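家里想添叠衣服的机器?先把账算清楚

首页 / 家务窍门 / 设备选购

六月换季,衣服又堆到床上了。好几个读者来问叠衣机械臂值不值得买,我手头正好在做预算,匆匆记几条,想到哪写到哪。

先说钱。Drikari 的单臂套装报价2,289,Mangundap 的报2,144,看着差不多。差在哪?后者不含夹爪指头,另配。问客服问了两遍才说清楚。所以第一条:报价单一定要逐项列,底座、夹爪、电源线、备用指头,少一项都要问。

第二条,留一笔杂费。我留了806,买收纳筐、延长线、台面垫,还有运费。别觉得多,运费就吃掉一大块。
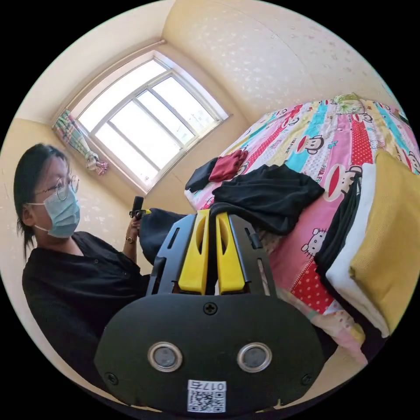

阅读时间:约3分钟

第三条,先量地方再下单。床面软,衣服一摊开就陷下去,厂家演示用的都是硬桌子。打算在床上叠的,问清楚支不支持,不支持就得再算一张折叠桌的钱。臂展、离墙距离、插座位置,拿卷尺量好写在纸上。窗帘、蚊帐也算进去,会勾。

第四条,衣服先分类。深色的揉成一团,棉的、薄的、带扣子的,处理起来完全两码事。拿自己家最难叠的三件去试机,别用店里的毛巾。毛巾谁都叠得好。黑衣服叠黑衣服尤其要试,问销售能不能分清上下两件。

第五条,手持夹爪要不要单买?看用途。有的套装要自己拿着夹爪示范动作,那就得试手感:重不重,拿十分钟酸不酸,指头能不能捏起一层薄布。Marthinus Du Plessis 在 Dusel 的店里试过两款,说重的那款叠到第四件就不想动了。指头是消耗品,下单前问单价,问现货。

第六条,保修。Vedetari 给的是整机一年,夹爪只有三个月,写在合同背面,字很小。签之前翻过来看。

第七条,分期慎重。Anathi Swanepoel 来信说她家上限定在2,000,超了就不买,继续手叠。我觉得挺好,上限先定死在去看货。

补一句:二手的也能看,但要当场通电,夹爪开合二十次,听有没有异响。螺丝有没有拧花也看一眼,拧花了多半拆过。螺丝刀自己带,十字的。

还有软件年费!差点忘了。有的头一年免费,第二年开始收,把三年的都加进总价再比。

下次写收纳筐尺寸,图纸还没画玩。

标签:换季 叠衣 预算 设备清单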